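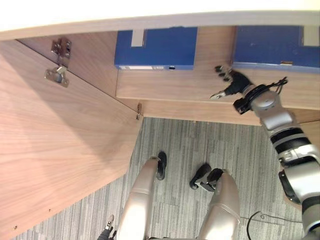 The Drilska records project has now reached June with most of its paper indoors and a good part of it in order. When the Fekedmont small grants office awarded us $2,000 to sort the building's papers, the application promised "accessible low-level storage." What we had then was a stairwell. What we have now is the wooden cabinets, set low on the gray striped carpet, with the blue files lying flat on the shelf and a beige tab on each so that a person standing over them can find the one they came for. Several of us are of an age where this matters. The door swings well clear, so the contents can be got at without kneeling on the carpet and saying a prayer.

Work completed

Every loose paper in the stairwell, the back office and the drawer formerly known as "Misc." has been looked at by a human being and given a category. The total came to 1,571 items. Of these, 85 were copies of the same 2-page heating notice, which suggests that the notice was either very important or very easy to print. We kept one.

The remaining papers fall under leases, repairs, insurance, minutes, correspondence and equipment manuals. That makes six headings, down from the original plan of nineteen, which collapsed the first afternoon when we could not agree whether a roof leak was a repair, an insurance matter or correspondence. It is now a repair. The letters complaining about it are correspondence. Anyone wishing to reopen this question may do so in writing, and the result will be filed.

Labels were more trouble than expected. The first batch was printed in a typeface that looked fine on the screen and like a row of ants on the shelf. The second batch is larger, plainer and in English throughout, with no abbreviations, after someone spent most of a morning hunting for a section called "INS/REP/PR."
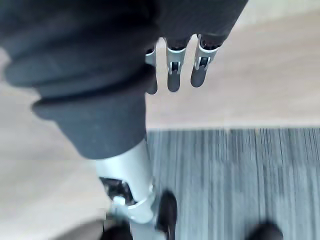
The index was to have been ready by now, and it is ready in the sense that it exists. It was started in Ham, the spreadsheet we inherited, and is being moved over to Lamia, the shared catalog used by the other tenants. Ham stores dates in three different ways and one of them is the word "spring." Moving the leases and the insurance papers took two weeks. The minutes will go faster, as whoever typed them up over the years believed in dates and, to their lasting credit, in page numbers.

Cabinets in use

We bought cabinets with hinged doors, one shelf each, and a top deep enough to lay an open file on while reading it. The doors have already repaid their cost in appearances alone. The old arrangement was open shelving, and visitors used to comment on it in a kind tone of voice.

The rule is that files lie flat, label facing up. In the first month they stood upright and leaned on one another like commuters. Current files go on the shelf and closed years go underneath, on the cabinet floor, where they can be ignored in comfort. 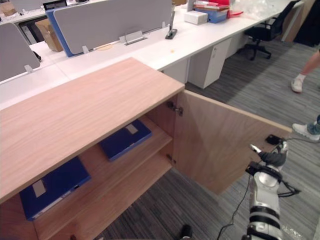 Low cabinet with the door open: one blue binder on the shelf, another on the cabinet floor beneath it.

Spending

The full $2,000 is committed. Cabinets took the largest share, followed by binders and storage boxes, then labels (twice, see above). A small amount went to delivery, which the supplier had described as free to the door. The door in question turned out to be the one on the street. No further money is requested for this phase, and receipts are filed under correspondence until we settle where receipts go.

Still to do

Finish moving the minutes and repairs into Lamia. Retire Ham, with a backup copy kept for a year in case the word "spring" proves to have meant something.

Go through the equipment manuals and discard those for equipment that left the building before the manuals did. There is a thick one for a photocopier that none of us can remember meeting.

Write the one-page guide to borrowing a file – and, more to the point, to putting it back. The draft runs to four pages and is being cut.

I expect to send the finished index with the closing report. Questions about the categories, other than the roof, are welcome.

Harish Nigam
Drilska records project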